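# Wrist camera frames out of step with joint states during replay?

*Asked September 2025 · tags: replay, timestamps, wrist-camera, Costigan*

Hi all, first post here so be gentle! I'm using Costigan to record teleop episodes on a two-finger arm, tabletop stuff with dishes and play food mostly, and then I play them back in the Gimon viewer before I train on anything.

My problem is that the wrist camera stream drifts against the gripper state. At the start of an episode it's fine. By the end the plot says the fingers are closed while the image still has them wide open - and it gets worse the longer the episode is. Episode 1113 is the ugliest one, with 6 frames of lag by the last grasp. I already reinstalled the viewer and swapped the USB cable. No change. It was all fine in August, before I moved to the new recorder config.

Some wrist frames from the same setup, so you know what kind of view I'm working with:

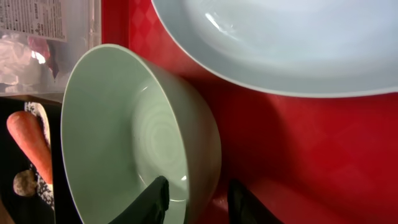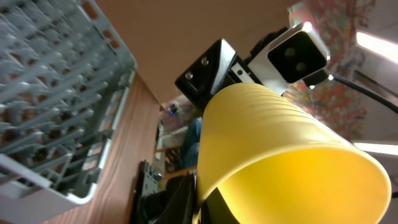
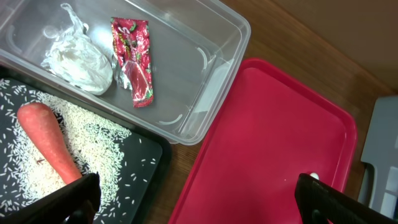 *Wrist views: fingers either side of the bowl wall, yellow cup held, fingers open by the red tray.*

Is there a setting I'm missing, or do I need to resync everything by hand? I really don't want to do it by hand.

---

**Answer 1 (accepted)**

I had this exact thing and lost a weekend to it. Check how the recorder stamps your images. If your new config has `stamp: on_write`, each frame gets its time when it lands on disk, and once the write queue backs up the stamps slide later and later. Joint states are tiny so they never queue, and the two streams pull apart. Set it to `stamp: on_capture` and record a short test.

For the episodes you already have, look in the raw log before you give up on them. Mine still had the driver's own capture time in the frame header. I wrote a little script that read those, threw out the write stamps and matched each frame to the nearest joint sample. If the header time is zero then you're out of luck with this method.

Oh, and drop your queue length to 4 while you test. You'll see dropped frames in the log right away if the disk can't keep up, and that's a lot easier to spot than slow drift.

---

**Answer 2**

Could be the viewer too. Gimon assumes a constant frame rate unless you tell it to use the timestamps, so any dropped frame shifts everything after it. There's a checkbox under playback. Wouldn't fix your training data though, only what you see.

---

**Answer 3**

just use Protau, never had this problem

---

**Comment from the asker**

It was `on_write`! I must have copied it over from the sample config. Header times were there too, so I ran the nearest-sample match on 10 episodes and the gripper plot lines up with the images now, including in 1113. I ticked the Gimon checkbox as well while I was in there. Thank you!!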